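Back to school, at my age

So I went back to high school last month. Not for a reunion (I've dodged every one of those) but for the open evening at Milstead, where my youngest will be starting in the fall. I hadn't set foot in a high school since I left my own, and I had forgotten the smell! Floor polish and french fries, exactly as I remember it.

I'd planned on staying half an hour. We got there at six and they were stacking the chairs when we left.

The main thing I wanted to find out about was the new schedule. If you don't have kids in the district, you may have missed all this, but starting in August both Milstead and Londale are dropping the seven-period day and going to blocks. Longer classes, fewer of them, and a study hour in the middle of the day called Rerska. Don't ask me where the name comes from. I asked two teachers and got two different answers, one of them involving a river.

I'll admit I was grumpy about it going in. My oldest graduated under the old system and did fine, and I have a kid who can't sit through a movie without getting up for a snack. Ninety minutes of algebra sounded like a punishment for everyone in the room, the teacher most of all. But the math teacher I talked to was so cheerful about it that I came away softened. She said she spends the first ten minutes of every class getting people settled and the last five getting them packed up, and she would love to do that fewer times a day. I can't argue with that, I've tried getting three kids out of a minivan.

What I still don't like is the lunch plan. There will be 3 lunch shifts, and the first one starts at 10:40 in the morning. That's not lunch! My son eats breakfast at seven and is starving by nine, so maybe he'll be thrilled, but then he has the whole afternoon ahead of him plus practice. I wrote the word SNACKS on the back of my handout and underlined it.

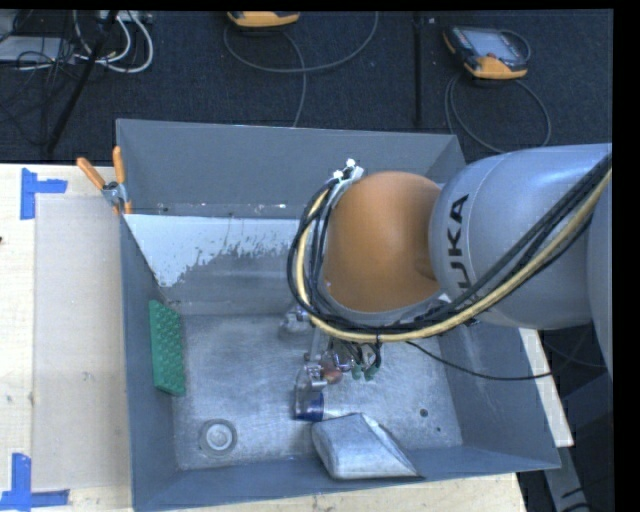

One mother, Marinescu, wrote to me after I griped about this on the parents' page, and she sees it the other way around. Her daughter had early lunch all through middle school and loved it, she said, because the lines were short and there was always a table. What worries her is the bus. Under the new schedule the last bell moves back, and the late bus out to the Londale side doesn't seem to have moved with it, so anyone who stays for tutoring could be stuck waiting for a ride.

I hadn't even thought about the bus, and she's right. We live close enough to walk, so it never crosses my mind, but plenty of families don't. I've emailed the front office and will post whatever I hear back.

Now for the good stuff. The library is lovely - they've moved the shelves back to the walls and put big tables by the windows, and the librarian told me they added 400 books over the winter, most of them picked from a list the students made. Lots of graphic novels and a surprising amount of poetry. My son, who claims he doesn't read, sat down with something about shipwrecks and had to be called twice.

He also signed up for marching band, which is news to me. He doesn't play anything. The band director seemed completely unbothered by this and handed us a form. There are 61 kids in the band already and apparently a good number of them started from zero, so by Christmas we may own a trombone. Sorry in advance to the neighbors.

If you missed the evening, there's a second one in May, same time, side entrance by the gym. Eat first. The cookies were gone by 6:30, and I may have had something to do with that.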